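Salton says its sheets will help you sleep. Will they?

29/05/2018

Bedding seller Salton claims that people who switched to its new Skalier sheets fell asleep faster and woke up less during the night. The claim is printed in large type on every pack. The study behind it takes a little more digging.

According to the company's own summary, 3762 customers were asked to take part in January and 663 sent back the form. They had used the sheets for seven nights. Each had already paid for a set, and each got a coupon for answering. There was no second group sleeping on ordinary sheets.

"People were very clear that they felt more rested," said Abhishek Gautam, who runs marketing at Salton. Asked how the company measured sleep, he said customers had rated it themselves.

Zarmeena Mengal, a sleep researcher in Flikness, was not impressed. "If you buy new sheets and someone asks whether you like them, you will probably say yes," she said. "I'd want to see the people who didn't write back."

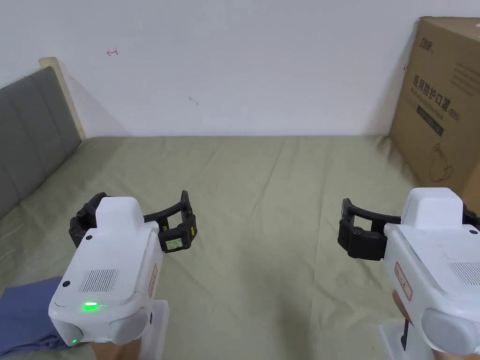 Salton says a larger trial with 1000 sleepers is planned, but would not give a start date or say who will run it. The Watkins chain, which stocks the sheets, said it had not seen the full results and has no plans to change its displays.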